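**Skalden project, progress note, 2026-04-02**

Dear Severin,

I'm glad to report that the open day at Suravside went ahead as planned, and it was a lovely, busy afternoon. We had 46 visitors through the lab, many of them families from Barasa, and they stayed at the demo table far longer than we had allowed for - so the talks started late!
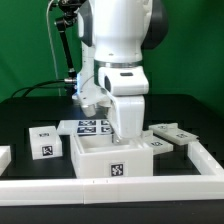
*The arm reaching into the open box at the demo table, with the tagged blocks and plates set out nearby.*

Most of the questions were about the printed tags, and we would like to have a simple handout on them ready for August. Of the 3000 set aside for outreach we still have a good part left, and I'd love to put it toward a second visit, this time with the Grernel school group, if you are happy with that.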